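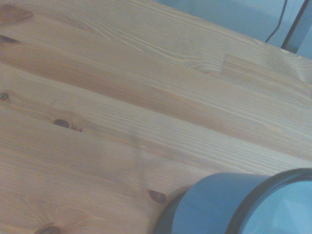
Two grippers, one wrist and a lot of things lying on their sides

The robotics corner at Blackwood is at the back of the building, past the bike racks, and by four in the afternoon in November they've got all the lights on. I'd come to talk to the engineer who has spent the season trying out two grippers for the Niveneck arm, the Flitow and the Braltov, and I had barely got my coat off before she was telling me about cylinders.

"Everybody tests with cubes," she says. "Cubes are lovely! You come straight down, you close, you go home. Put a round container on its side on a pine table and suddenly you find out what your fingers are really like."

The Flitow is the simple one: two flat fingers, parallel, with a short stroke and a lot of squeeze. The Braltov has curved pads with a bit of give in them, and it closes more slowly. She has run 900 grasps with each, using the same arm, the same controller and the same wrist camera throughout, and swapping over only the gripper and its mounting plate.

"I was sure the Braltov would walk it," she says. "Round thing, curved pads, job done. And on the big containers it did, it was brilliant, it just sort of hugs them. But then I went down to the thin stuff, pens and spoon handles, and the Flitow was miles better. I had to go back and run those again as I didn't believe my own notes."

I ask about the camera, and she laughs. It sits at the wrist and looks along past the fingers, so the closer the arm gets, the less of the object it sees. A large container can fill one corner of the view and run out of it on two sides well before anything touches.

"So you have to decide early. By the time you're near, you've got half a rim and a lot of table. I moved the mount back by 7 millimetres and tilted it 5 degrees, and it was like cleaning a window. Such a small change! I'd been fiddling with the software for weeks."

The table turned out to matter too. Pine has knots and stripes and dark bands in it, and her first object finder was very fond of knots. It would pick out a nice dark oval in the wood and send the arm down to collect it.

"It tried so hard," she says, with real affection. "I could have put a plain mat down, and people told me to. But kitchens have wooden tables. I wanted to know if it could cope with grain and shadows, and a dark grey pot with a shiny stripe of light along the top. Those are the pictures I learn most from."

She retrained it with 4000 extra frames, plenty of them mostly bare wood, and says it now leaves the knots alone nearly every time. There is one reddish board it still doesn't like.

What about the controller? She started out with plain position control, telling the fingers how far to close, and has since moved both grippers over to force limits. With the Flitow that made a huge difference, she says, as it used to pinch a round wall and shoot the thing sideways. With the Braltov she could hardly tell the two apart, the pads being soft enough to forgive a clumsy close.

"If you've only got time to do one thing to a stiff gripper, do that. It took me an afternoon."

So which would she keep? She thinks about this for quite a while, picking at a bit of tape on the spare mounting plate.

"For this arm, this month, the Braltov. I like watching it work, and I do more pots than pens. But I've got a set of longer fingers for the Flitow in the printer right now, with a shallow groove down the middle, and I'm really excited about those. Ask me again when they're on."

The printer had another two hours to go when I left.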